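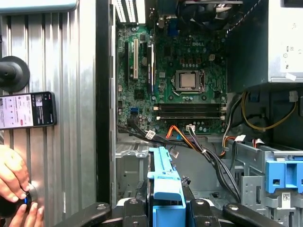
Dell tower, cooler is off, what do I do about paste and the memory?

raneo_attic
Posts: 56
2 February 2018

Hello everyone, and thank you in advance for your patience with a slow learner. I have an old Dell desktop that I bought from a neighbor in Bredport, and I've finally worked up the nerve to open it. The side panel is off, the case is on its side and the cooler is out. I wiped the processor with a coffee filter and a little rubbing alcohol, and I've left it in the socket with the lever alone.

My two questions: do I need to take the processor out to clean underneath, and is it all right to do the work on a metal bench? My brother-in-law swears by a wooden table and has gotten quite worked up over it.

mudgway87
Posts: 2685

Welcome! Please leave the processor right where it is — there is nothing under there that wants cleaning, and every bent pin I ever had to straighten came from somebody being thorough. A dab of paste the size of a small pea in the middle, cooler straight down, then tighten the screws a bit at a time, going corner to corner.

As for the bench, I've worked on bare metal for years and never lost a board.

Gaterell Bench
Posts: 1000

I'm going to disagree with my friend above, though I do it fondly. A metal bench is fine while everything is unplugged and the board is still in its case. Once you start laying loose parts down, I want something flat and dull under them. A bare board sitting on metal with the power on can short out in a blink, and the grooved kind of top swallows screws besides. I've spent whole evenings with a flashlight and a magnet!

What I like is a plain board with slots in it, so that each long thin part has its own place to stand or lie and you can see at a glance which slots are still empty.
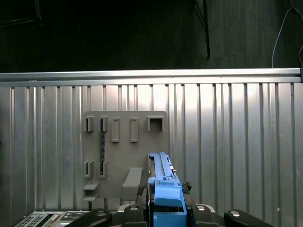

Mine started as a scrap piece and I cut a new slot whenever a part kept wandering off. For memory sticks, hold them by the ends and keep your fingers away from the contacts.

mudgway87
Posts: 2685

Well, I never said to switch it on out there! But I'll give you the screws. I keep mine in a muffin tin, one cup for each stage, and it has traveled with me since October.

raneo_attic
Posts: 56

You are both very kind. Processor stays put, then, and I'll put an old cutting board down for the loose bits until I can make something with slots. Does it matter if the paste is nearly three years old? The tube was never opened.

Gaterell Bench
Posts: 1000

Squeeze a little onto a piece of cardboard first. If it comes out smooth, use it. If it's runny or gritty, buy a new tube.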